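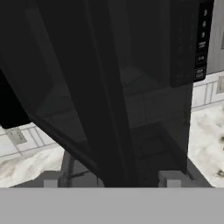 Mevton Microwave Rice Pot: four months in

I eat rice most nights. My mother made it in a dented saucepan with a plate on top, I made it in the same kind of saucepan for years, and I burned it maybe one night in five. So when my old Cavitz countertop cooker quit in October (the little lever just stopped staying down, I had it propped with a chopstick for a week), I had to decide if I wanted another big round appliance taking up the corner by the toaster or if I wanted to try something smaller.

Desta Ejigu, who I used to work with and who has strong feelings about rice, told me to get one of those $300 Japanese-style cookers that plays a tune. I'm sure they're great! I've eaten out of hers and it was lovely rice. But I live with one other person and a cat, and I could not make myself spend that on rice. I went with the Mevton, which is a plastic pot you put in the microwave, and it was $29 with the paddle included.

What's in the box

The pot, an inner lid with holes in it, an outer lid with two clips that lock down over the handles, a measuring cup, a rice paddle, and a folded sheet of instructions in type so small I had to take a picture of it with my phone and zoom in. There's a recipe booklet too. It has a recipe for chocolate cake in it and I have not made the chocolate cake.

The measuring cup is the small rice-cooker kind and not a regular American cup. This matters a lot. The first night I used a regular cup for the rice and the little cup for the water, and what I got was crunchy. My fault, but it's mentioned in one line on the back of the sheet and it should be on the front in capital letters.

Plain white rice

OK so the main event. Long grain white rice comes out really good. Separate grains, soft all the way through, no scorched layer. I rinse it three times, add the water, put both lids on, clip it down and run it on high. The booklet says 12 to 15 minutes depending on your microwave, and I'd start at the low end and write down what works. I have mine on a sticky note inside the cabinet door. Then you leave it alone with the lid on for five more minutes, and please do leave it, because the first few times I got impatient and the top was wetter than the bottom.

Jasmine is even better than plain long grain. I don't know why. The smell when you take the lid off is about half the reason I cook it.

Short grain is where I struggled. It foams up, and with the full two-person amount the foam came up through the holes, over the inner lid and out from under the outer one, and ran all over the turntable. I got it to behave by soaking the rice first, making less of it, and turning the power down to medium for the second half. That's a lot of fuss for sticky rice. If short grain is your everyday rice I would look at something else, or at least go up a size.

Brown rice

Nineteen minutes on medium after the first few on high, plus a long rest, and it still needed a splash more water than the chart said. The result was fine. Chewy in a good way. But I can do brown rice in the oven in a covered dish while I'm roasting something else, and it comes out the same without my having to stand there and change the power setting in the middle. I've stopped using the pot for brown.

Things that aren't rice

Quinoa: yes, very good, use a bit less water than you think.

Couscous: you don't need a special pot to make couscous.

Oatmeal: absolutely not. I tried it once on a Friday morning before work and I was late to work.

Steamed potatoes: surprisingly nice! Small ones, skins on, a little water in the bottom. They come out like boiled potatoes with more flavor. My husband, who doesn't care about any of this, asked for them again.

Lentils: the red ones are OK, the brown ones take forever and boil over. I get my red lentils at Woldemariam, the grocery near the bus station, and while I'm there I usually get the big bag of basmati as well, which does beautifully in this pot if you rinse it until you're sick of rinsing it.

Will it fit your microwave?

Measure before you order. The pot is squat but the handles stick out at the sides, and it has to be able to go around. If the handles catch on a wall, the plate stops turning and you get a hot side and a cold side. My sister has a small countertop microwave and hers bumped on every rotation, clunk, clunk, clunk, the whole way through. She ended up giving the pot back to the store.

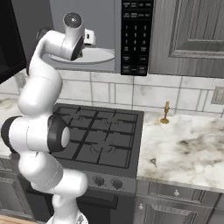

Over-the-range style microwave, with the keypad to the right of the door.

The other thing to think about is height. If your microwave is mounted above the stove like a lot of them are now, you're going to be lifting a pot full of boiling starchy water down from about face level. The clips help a great deal here, they really do hold, but the steam comes out of a little vent on the top of the lid and the first time I took it down I had that vent pointing right at my chin. Turn the pot so the vent faces away from you when you put it in. Of course it goes around and around and ends up wherever it likes, so check before you grab. I use mitts even though the handles are supposed to stay cool. They stay cool-ish. Also make sure the burners under you are off. I know that sounds obvious and I have still leaned a sleeve over a lit one.

Cleaning

The pot and the paddle go in the dishwasher, top rack. The inner lid does too, but the holes clog with starch and the dishwasher bakes it on, so I soak that piece in the sink while we eat and then run a brush over it. Takes no time if you do it that night and ages if you leave it until morning.

Don't cook anything with tomato in it. I made a kind of Spanish rice the second week and the inside of the pot has been a pale orange ever since. It doesn't affect the taste. It does look like I never wash it. I tried baking soda paste and I tried leaving it in the sunny window for a couple of days, which took it from orange to peach, and there it has stayed.

The clips are the part I worry about. One of them already has a whitish stress line where it bends. Mevton doesn't sell the outer lid separately as far as I could find, so if a clip snaps I suppose I'll be holding that side down with a plate, like my mother.

Compared with the Potel

I borrowed a Potel from a neighbor for a couple of weeks so I'd have something to compare to. It's the cheaper one, $20 at the same store, and it's a simpler thing, one pot and one lid that sits on top with no clips. For white rice I couldn't tell the two apart at the table. The Potel boils over more and the lid rattles, but it's easier to wash because there's no second lid, and the plastic feels thicker. The markings on the inside of the Potel are raised so they can't wear off. The ones on my Mevton are printed and the bottom line is already fading.

If I only ever made a small amount of white rice I would get the Potel and spend the difference on lunch. I like the clips enough, given where my microwave is, that I'd pay for the Mevton again.

Would I go back to a plug-in cooker?

I miss the keep-warm setting. That's the one thing. With the Cavitz I could put rice on before I picked up my husband from the train and it would be hot whenever we got home. With the pot you have to be there, and it holds its heat for a little while with the lid on and after that it's just warm rice. And you can't use the microwave for anything else while it's going, so on nights when I also want frozen peas, the peas go on the stove.

But I've got my corner by the toaster back, and I haven't scorched a pot since I bought it. Four stars out of five. I took one off for the clips and that tiny instruction sheet, and if anybody has had the clips hold up for a year or more please tell me in the comments, and if you've made the chocolate cake I'd like to hear about that too.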